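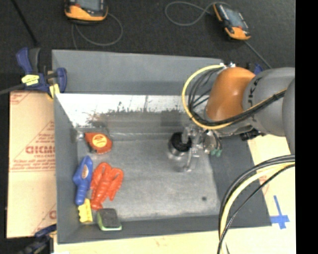

One reader wrote in to ask whether it was worth sorting a bin of odds and ends at all, when in her house it all drifts back together by teatime, tape measure in with the toys and the toys in with the cleaning things. I do sympathise, and my answer is yes, but only if you keep it small.

Set a kitchen timer for 30 minutes and tip nothing out. Tipping out is how you end up with the whole lot on the carpet at bedtime! Reach in and take one thing at a time, and carry it straight to where it lives before you go back for the next.

Tape measures want a hook or a drawer near the door, because that is where you'll be standing when you need one. Plastic toys can have a wash in warm soapy water with a drop of washing-up liquid (an old toothbrush is lovely for ridged handles and all those fiddly bits on sea creatures) and then dry on a tea towel overnight. Scrubbing blocks and rubbers should be kept well away from anything painted, as they can mark it.

As for the bin itself, a grey one scuffs and there's no getting round it. I use bicarbonate of soda mixed to a paste, 2 spoonfuls to one of water, left on while I have my tea and wiped off with a damp cloth. Deep scratches will stay, so line the bottom with an offcut of lino if they bother you.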